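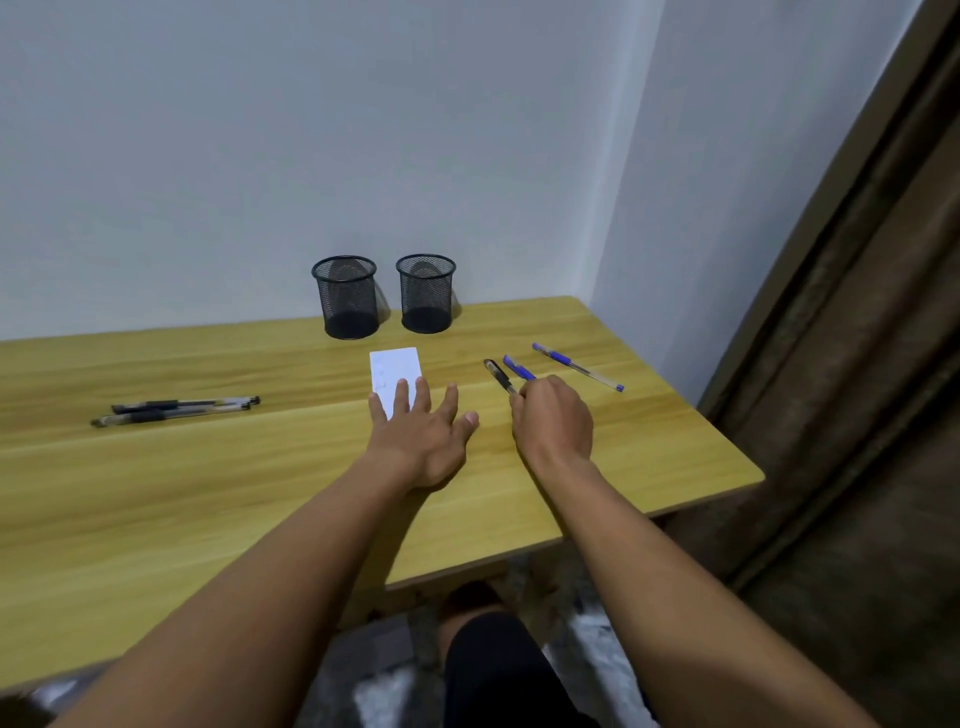

My desk so far – two mesh pots at the back and a little white card.

Print this page | E-mail to a friend
Reading time: 3 minutes

lambertlane
2/21/23
Hello all, I've finally got a proper desk in the box room and I'm trying hard to keep it clear. The two black mesh holders are empty at the moment, and I can't decide whether to fill both or give one away. I do love a bare bit of wood, but I also write a little card of jobs every morning and need a pen within reach! How do the rest of you manage?

inkyfingers8
Oh, that's a lovely warm grain against the grey wall. Keep both, I'd say – pens in one, and pencils, scissors and the ruler in the other. I had everything crammed into a single pot for years and stabbed myself on the compass more often than I care to remember.

Flellar
I'm going to disagree, sorry. Two pots means twice the dead biros. I own 3 pens, they live in the drawer, and the top stays clear. When we moved to Ninville I threw out a carrier bag of pens and haven't missed a single one.

inkyfingers8
A drawer is where pens go to die, Flellar! You'll be rummaging every time the phone rings.

tuken_tidy
Bit of both from me. I'd bring one pot forward to your writing side and put the other on a shelf. Mine sat right back by the wall like yours and I was for ever leaning over my tea to get at them. As for the cards, I bought a pack of 300 and I'm still going, so do find them a box.

lambertlane
Thank you, all of you. I'll try one pot nearer the front for a week or two – and Flellar, I promise to test every biro before it goes in.

We use cookies to remember your settings. Accept | Manage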